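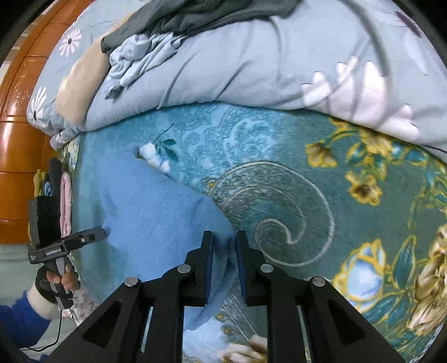
Asunto: La importación del catálogo termina "con éxito" pero faltan artículos, y Yip cobra el envío mínimo
Producto: Lumbridge Tienda, módulo de importación CSV
Extensión relacionada: Yip (cálculo de portes)
Tienda: Furkulero, textil para el hogar
Prioridad: alta
Estado: resuelto, con una consulta abierta
Abierto: sábado, 18 de agosto de 2018

Mensaje inicial de la tienda

Buenos días:

Les escribo en español porque el panel de nuestra tienda está en este idioma y así los nombres de los botones van a coincidir. No es mi lengua materna, por lo que les ruego que me pregunten si alguna frase no se entiende.

Tenemos una tienda de colchas, fundas, manteles y cojines. Hasta ahora manteníamos el catálogo a mano, artículo por artículo. Esta semana hemos preparado un archivo CSV con el catálogo completo, con precios nuevos y con el peso de cada artículo, que antes no estaba en todos. El archivo contiene 347 artículos y una línea de cabecera.

He hecho lo siguiente:

1. Catálogo, Importar, Subir archivo.
2. Separador: punto y coma. Codificación: automática. Delimitador de texto: comillas dobles.
3. Opción "Sustituir el catálogo existente" marcada.
4. Botón Importar.

Después de menos de un minuto aparece el mensaje verde "Importación finalizada con éxito". No hay ningún aviso. Pero en el listado de artículos veo solamente 264. Los demás no están en la tienda, tampoco en la papelera ni en borradores.

Hay un segundo problema, y no sé si es el mismo. Los pedidos que entraron después de la importación tienen todos los portes mínimos, también cuando el cliente compra tres colchas de cama grande. Antes Yip calculaba esto correctamente. Son 37 pedidos.

Adjunto el archivo y el registro de la importación. El registro es muy corto, tiene cuatro líneas y la última dice "OK".

Quedo a la espera de sus noticias.

Respuesta del soporte de Lumbridge

Hola, gracias por el detalle. Hemos descargado el archivo y vamos a reproducir la importación en una tienda de pruebas. Mientras tanto, dos peticiones:

No vuelva a importar con "Sustituir el catálogo existente". Si la segunda importación también queda incompleta, se sobrescribe la copia automática anterior y solamente se guarda una.

Indíquenos con qué programa se ha guardado el CSV y si alguien lo ha abierto después con otro.

Respuesta de la tienda

La tabla se ha hecho en una hoja de cálculo y se ha exportado desde allí. Después la he abierto con un editor de texto para corregir una palabra que estaba mal escrita en la categoría de manteles. He guardado con el mismo editor. No pensé que esto pudiera tener importancia, pero lo digo porque ustedes preguntan.

No he vuelto a importar. He puesto en la portada de la tienda un aviso de que faltan artículos temporalmente.

Pruebas hechas en la tienda, en orden

Prueba 1. He contado las líneas del archivo con el editor: son 348, es decir, 347 y la cabecera. El archivo no está cortado.

Prueba 2. He mirado cuál es el último artículo que ha entrado. Es el que está en el lugar 264 del archivo. Entonces no faltan artículos sueltos por todo el catálogo, sino que la importación entra bien hasta un punto y desde allí no entra nada más. Esto me parece una pista importante.

Prueba 3. He copiado la cabecera y los artículos del 265 hasta el final en un archivo nuevo y lo he importado en modo "Simular", que no cambia la tienda. Resultado: "0 artículos leídos. Importación finalizada con éxito".

Prueba 4. El mismo archivo nuevo, pero sin el artículo 265. Resultado en simulación: lee todos los artículos restantes.

Conclusión provisional: el artículo 265 es el que bloquea. Es una funda de cojín alargada. La descripción en el archivo comienza así:

"Funda con cremallera oculta, largo 70 cm, lavado a 30 grados;

Tiene una comilla al principio y ninguna al final. En mi hoja de cálculo la descripción sí está completa, y si exporto de nuevo aparecen las dos comillas. Supongo que borré la segunda sin querer cuando corregía la palabra en el editor, porque las dos líneas están una debajo de la otra.

Respuesta del soporte de Lumbridge

Su conclusión es correcta. Cuando un campo se abre con comillas y no se cierra, el importador entiende que todo lo que sigue pertenece a este campo, incluidos los saltos de línea. En su caso, la descripción de la funda se tragó el resto del catálogo. El campo superaba la longitud máxima y el registro completo se descartó.

El descarte debería aparecer en el registro como error y no aparece. Lo hemos pasado a desarrollo como fallo del módulo. No podemos dar una fecha para la corrección.

Para continuar:

1. Exporte otra vez desde la hoja de cálculo, sin pasar por el editor.
2. En Importar, elija codificación UTF-8 de forma manual.
3. Ejecute "Simular" y compruebe que el número leído es 347.
4. Importe con "Actualizar y añadir", no con "Sustituir".

Respuesta de la tienda

He seguido los cuatro pasos. La simulación dice 347 y después de la importación real el listado dice 347 también. He abierto varios artículos del final del catálogo y los precios son los nuevos. Las fotografías se han conservado en los artículos que ya estaban; en los que habían desaparecido he tenido que asignarlas de nuevo desde la biblioteca, una por una. Esto sería bueno mencionarlo en la página de ayuda, porque se tarda bastante.

Una observación sobre la codificación. En la primera importación, con el valor "automática", algunos nombres con eñe se veían con un signo extraño. Con UTF-8 elegido a mano se ven bien.

El problema de los portes continúa. He hecho un carrito de prueba con dos colchas y Yip ofrece todavía la tarifa mínima.

Respuesta del soporte de Lumbridge

Vemos que en la ficha de los artículos el peso es 0,00. La columna de su archivo se llama "Peso (kg)". ¿Puede comprobar con qué campo está relacionada en el segundo paso de la importación?

Respuesta de la tienda

Está relacionada con "Peso bruto". En la lista desplegable hay dos posibilidades — "Peso bruto" y "Peso de envío" — y el sistema elige la primera de forma automática. Yo no había cambiado nada, porque el nombre me pareció adecuado.

Respuesta del soporte de Lumbridge

Ese es el motivo. "Peso bruto" es un campo informativo que solo aparece en las facturas de exportación. Yip lee únicamente "Peso de envío". Si está vacío o es cero, aplica el primer tramo de la tabla, que es el de menor precio.

Compruebe también el separador decimal. Su archivo usa coma (1,85) y esto es correcto si en Ajustes, Regional, está elegido "España". Con otro ajuste, la coma se ignora y el artículo pasa a pesar 185 kilos.

Respuesta de la tienda

El ajuste regional es "España", lo he verificado antes de empezar. He cambiado la relación a "Peso de envío", he simulado y he importado con "Actualizar y añadir".

Resultados después del cambio:

Carrito con una funda de cojín: tarifa mínima, correcto.
Carrito con dos colchas de cama grande: segundo tramo, correcto.
Carrito con dos colchas y un mantel: segundo tramo. Yo esperaba el tercero.

En el último caso he sumado los pesos a mano y el total queda un poco por debajo del límite, así que Yip tiene razón y yo no.

También he vaciado la caché de la tienda, porque en un navegador se veía la tarifa antigua y en otro la nueva. Después de esto se ve igual en los dos.

Consulta sobre los pedidos afectados

Quedan los 37 pedidos con los portes mal calculados. No queremos pedir la diferencia a los clientes, el error es nuestro y no de ellos. Pero las etiquetas para el almacén de Pumdale se generan con el peso guardado en el pedido, y el almacén rechaza las etiquetas de peso cero. ¿Es posible corregir el peso sin modificar lo que ha pagado el cliente?

Respuesta del soporte de Lumbridge

Sí. En Pedidos, seleccione los afectados y use la acción "Recalcular datos logísticos". Actualiza peso y bultos, y deja los importes sin cambios. No use "Recalcular pedido", que cambia también los portes y envía un correo al cliente.

Respuesta de la tienda

Hecho, primero con un solo pedido y después con los demás. El importe se ha mantenido y no ha salido ningún correo — lo he mirado en el historial de mensajes. Las etiquetas ya tienen peso y el almacén las ha aceptado todas.

Les sugiero cambiar el nombre de una de las dos acciones. Están juntas en el menú y para una persona que no lee español todo el día se parecen demasiado.

Notas para nuestro uso interno, las dejo aquí porque este ticket se puede consultar después

El CSV se exporta siempre desde la hoja de cálculo. Si hay una falta en el texto, se corrige en la hoja y se exporta de nuevo.
Antes de importar, siempre "Simular", y comparar el número con la última fila de la hoja.
Codificación UTF-8 elegida a mano.
"Peso (kg)" va con "Peso de envío".
"Sustituir el catálogo existente" no se usa.
Guardar una copia del catálogo antes, con el botón Exportar. La copia automática es solo una.
La próxima importación grande es en diciembre, con los precios de invierno.

Pendiente

¿Se puede guardar la relación de columnas como plantilla? He visto un icono de disquete en el segundo paso, pero está gris y no reacciona cuando lo pulso.

Respuesta del soporte de Lumbridge

El icono se activa solo si el usuario tiene el permiso "Gestionar plantillas", en Ajustes, Usuarios. Por defecto no está concedido, tampoco al propietario de la tienda. Dejamos la consulta abierta hasta que nos confirme que puede guardar la plantilla.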